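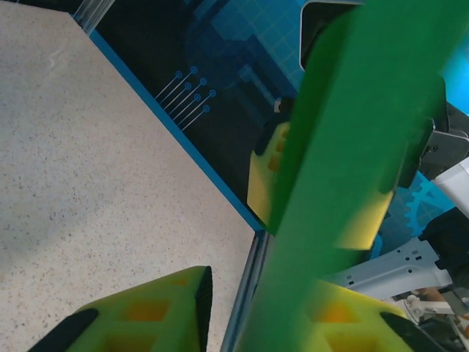
Blick aus der Handgelenkkamera: grüner Block ganz nah, unten die beiden Fingerpads.

Lesezeit: 2 Minuten

So, endlich mal wieder was aus dem Greiferprojekt! Im Februar hatte ich ja gejammert, dass unsere Policy bei großen Teilen ständig danebenliegt. Der Block verdeckt der Kamera den halben Tisch, und dann rät das Netz eben (meistens schlecht).

Dalia hatte dann die Idee, beim Training zufällig Bildbereiche auszublenden, und zwar bevorzugt in der Mitte, wo später das Objekt hängt. Klingt banal, ich war ehrlich gesagt skeptisch. Wir haben 435 Demos genommen, dieselben wie vorher, nur eben mit Masken drüber, und beide Varianten je 70 Mal ablegen lassen. Ohne Masken 31 Treffer, mit Masken 52. Ich hab die Auswertung zweimal laufen lassen, weil ich's nicht glauben wollte :)

Was noch nervt: Unschärfe. Wenn ein Teil so dicht vor der Linse sitzt, verschwimmt die Kante, und die Drehung wird schlecht geschätzt. Hatem will als Nächstes die Gelenkwinkel stärker gewichten, ich würde lieber erst eine zweite Kamera von außen probieren. Wir streiten noch. Den Code räume ich gerade auf, der Ordner heißt intern Jarari und sieht wirklich schlimm aus.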